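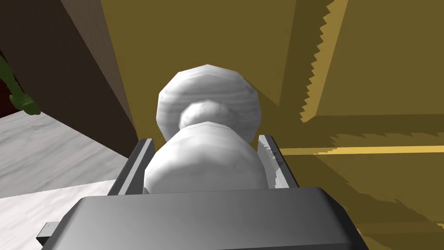 Repainted the front door in February and have had enough people ask about it that I'm putting it all in one thread. Terraced house, north-facing, door probably as old as the street.

First thing I learnt is that February is a poor month for it. The tin said 9 degrees minimum and we only got there between late morning and mid afternoon. I lost most of a week waiting.

Paint was Ferkano exterior satin. The shop on Villanueva Road mixed it for me. £40 for the tin, and there's a third of it left, so you could do a door and a gate.

Colour. I wanted yellow and tried 7 sample pots on a bit of card taped to the brickwork. Most of them went green in the shade. The one that looked far too orange in the shop was the one that looked yellow outside.

Take the door furniture off before you start. I tried masking round the letterbox to save time and it took longer than unscrewing it would have. Two screws, and I spent an hour with tape.

Sanding was a full morning. There were old drips along the bottom rail that I'd stopped noticing years ago. Medium grit first, then fine, then a wipe down with sugar soap and a rinse.

Order for a panelled door: mouldings, then the panels, then the middle rails, then top and bottom, then the long sides last. Small brush for the mouldings. Paint collects in the corners, so go back after ten minutes and brush it out.
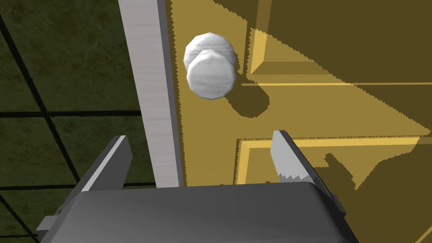
Yellow door, white knob.

Knobs - I looked at brass, black and white. Brass was lovely but the ones I liked were all silly money. Skumenow do a plain round one in white for £17 and I'd have that on a front door or an indoor one.

Check the spindle length before you order any knob. Old doors are often thicker than new ones. I measured mine with a school ruler through the hole and that was good enough.

Yellow doesn't cover well. I did primer and three coats, and the third was needed. If I did it again I'd ask for a tinted primer, as the grey one showed through for ages.

Leave the door ajar as long as you can stand it after the last coat. I shut mine at 9 in the evening and it stuck to the seal. Small patch to touch up near the bottom hinge.

Someone asked about draught strip. I used the Prurnent brush type along the bottom. It does the job, though it's a bit noisy on the mat.

Back gate is next, when it warms up. Same tin.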